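How hard can it be to pick up a towel?

I'll admit it, I went to Cloltoson expecting to be bored. I'd been promised a morning of watching software, and watching software is normally about as thrilling as watching someone else fill in a form. By lunchtime I was leaning over a desk cheering on a graph. Let me explain!

The team at Flirusis write the code that tells two robot arms what to do with laundry. They don't build the arms. They buy those in, bolt them down and then spend their days arguing with them through a program called Rotidard, which does the looking, the deciding and (when it's in the mood) the moving. Cups and boxes they cracked ages ago. A cup is the same shape on Tuesday as it was on Monday, as my guide put it, and then she dropped a flannel on the desk and asked me what shape that was. Fair point.

Cloth is a horror for a computer. It folds over itself, it hides its own corners, and the moment you touch it you've got a completely different lump from the one you planned for. So Rotidard doesn't try to work out the whole thing. It takes the view from the wrist camera, marks up 64 possible places to pinch, gives each one a score and goes for the best. Then it looks again and starts over. I loved that, it's exactly how I tackle the airing cupboard. 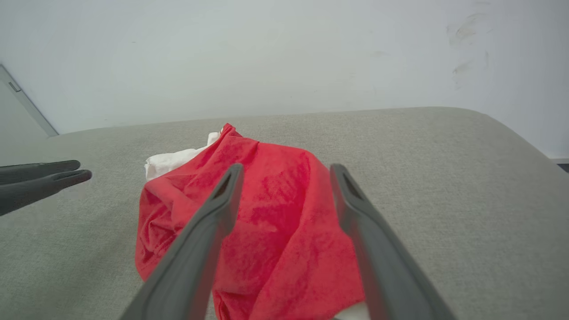 The wrist camera's view of a red cloth heaped over a white one, with the gripper open on either side.

Two cloths, one on top of the other, is where it gets properly fiddly. You or I would grab the red one without a thought. The software has to decide where red stops and white begins, and colour only gets you so far, because a deep fold in a red cloth can be dark enough to look like something else altogether. Early versions used to treat every shadow as an edge. The current one checks each guess against the depth reading before it commits, and it'll happily change its mind halfway down.

Then there's the second arm, which needs to be close enough to help and far enough off not to get clouted. A separate bit of the program, nicknamed Szénási, does nothing but keep the two apart. It redraws both arms' paths 12 times a second and has the power to stop everything. The engineers grumble about it the way you'd grumble about a strict aunt.

What surprised me most was how much of the job is tidying up after failures. Every fumbled grasp gets saved, replayed and labelled by hand, and there were 1,451 of them in the queue when I visited. I had a go at labelling a few and got 2 wrong, which went down very well in the office.

They're hoping to have the next version running in January, with proper folding to follow. I've already offered them my fitted sheets.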